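Asari opens two-arm teleoperation cell in Kestetdale, starts with tray sorting

KESTETDALE — Automation firm Asari has begun recording remote-controlled sorting runs on a two-arm cell at its Kestetdale site, the company said Thursday. The recordings will be used to train a control policy that is meant to sort small mixed goods into trays without an operator.

The work started in July. Asari has logged 2,387 runs to date, of which 812 have passed review and been released for training. The remainder are either waiting for review or have been set aside for faults in timing, grasp or labeling.

Xóchitl Medrano, who leads the project, said the release rate was in line with what the team had planned for.

"We expected to throw a lot out in the first weeks," Medrano said. "Operators need time on the rig before their motion is consistent enough to learn from. The early runs have long pauses in them, and a policy trained on pauses will pause."

The cell is controlled through a leader-follower arrangement. An operator holds a pair of smaller input arms, and the two work arms copy the joint positions. The operator's triggers set the opening of each gripper. Joint angles, gripper width and camera video are written to a single log on a common clock, and each run is saved as one episode with a start mark and an end mark.

The input arms were supplied by Zepeda, which also wrote the driver that links them to the cell. Asari said the first version of the driver introduced a delay that operators could feel during quick reversals. A revised version was installed before regular recording began.

The present task has three kinds of goods: snack packets, small capped bottles and red cubes. Items start out spread over the work surface, and the operator moves them into trays by type. A run ends when the surface outside the trays is clear or when the operator calls a stop. Runs are limited to 90 seconds. Anything longer is cut at the limit and flagged.

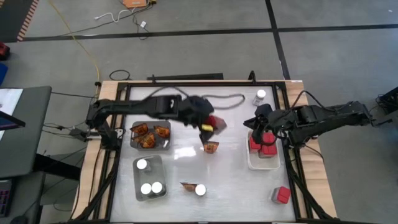 The sorting cell at Asari's Kestetdale site, with trays for packets, bottles and cubes.

Start positions are changed before every run. A script prints a layout, and an assistant places the goods by hand to match it. According to Medrano, the layouts are weighted so that items turn up near the borders of the reachable area more often than they would by chance.

"If everything starts in the middle, you get a policy that only works in the middle," she said.

The three goods were chosen for their different handling needs. Cubes are rigid and can be gripped on any pair of faces, which makes them the baseline item. Bottles can tip if a finger touches them high on the side during approach, and operators are told to come down vertically and close slowly. Packets have accounted for the largest share of rejected runs. The wrappers fold under the fingers, and the height of a packet changes depending on how its contents have settled.

Operators are allowed to pinch a packet by a corner or by the body, but not to drag it across the surface. Dragging was permitted in the first batch and later ruled out after reviewers found that it was being used as a shortcut near the trays. Those episodes were pulled from the released set.

The two arms may be used at the same time. Asari gives no fixed rule on which arm takes which item, apart from a requirement that neither gripper cross over the other. Operators have settled into dividing the surface down the middle, with each arm clearing its own half and handing off only when a tray is out of reach. Medrano said the team has left that habit alone for now.

Handoffs are recorded under a separate tag. They take longer than direct placements and fail more often, and the project has not decided whether to include them in the first training set or hold them for a later one.

Review is done in two passes. A script checks each log for dropped video, clock drift and joint readings that jump between samples. A person then watches the run at double speed and marks it as clean, recovered or failed. A recovered run is one in which an item was dropped or missed and then picked up again within the time limit. Asari keeps recovered runs in the released set, on the view that a policy needs to have seen corrections in order to make them.

"A clean run shows the arm what to do when nothing goes wrong," Medrano said. "We want some of the other kind. We do not want an operator dropping things on purpose, though, and we can usually tell."

Failed runs are stored but not released. They may be used later to train a separate model that detects when a grasp has slipped.

Operators work in blocks with a break between them. The company reduced the length of a block after finding that the share of failed runs rose toward the end. It has also stopped displaying a running total to operators during a block, saying the number encouraged speed at the cost of smooth motion.

Before recording for release, each operator completes a practice set on cubes alone, followed by one with bottles. Packets are added last. Practice runs are kept in a separate folder and do not count toward the total.

Asari also tested hand guiding, in which a person takes hold of the arm directly and moves it through the task while the motors are set to offer little resistance. The method gave good force data on single-arm moves and needed less training time. It was dropped for this task for a practical reason: the person's hands and forearms were in the camera view for most of each run, and guiding both arms at once was awkward for one person. The company said it still uses hand guiding to set fixed waypoints, such as the rest pose each arm returns to between runs.

The first trained policy has been run on the cell in a limited form, with cubes only and a single arm enabled. Asari did not give a success rate. Medrano described the result as "good enough to keep going" and said the most common error was a gripper that closed slightly early and pushed the cube away.

A second test with both arms is planned once the released set has grown. The team intends to change only the training data between the two tests and to leave the controller settings as they are, so that any difference can be traced to the recordings.

Caleck, a packaging contractor that is funding part of the work, has asked for a cell that can be moved to new goods without being reprogrammed. Its current sorting equipment uses fixed pick routines, and each new product requires a technician to write and test another one. Under the plan agreed with Asari, a new product would be introduced by recording a batch of demonstrations and retraining overnight. The size of that batch has not been set.

Asari said it would try to establish a figure by adding a fourth item to the present task and measuring how performance changes as demonstrations are added. The item has not been chosen. Candidates include a soft pouch and a flat carton, both of which appear in Caleck's product list.

The company is also looking at whether recordings made on one cell can be used on another. It plans to build 2 more of the same design at Kestetdale, with the arms mounted at the same spacing and the cameras set from a common template. Small differences in mounting are expected, and the team will record a short calibration set on each cell before combining the logs.

No decision has been made on publishing the data. Medrano said the logs contain nothing sensitive, but the file format is still changing and earlier episodes have already been converted once.

Recording on the current task will continue until the packet category has as many released runs as the other two. The fourth item will be added after that.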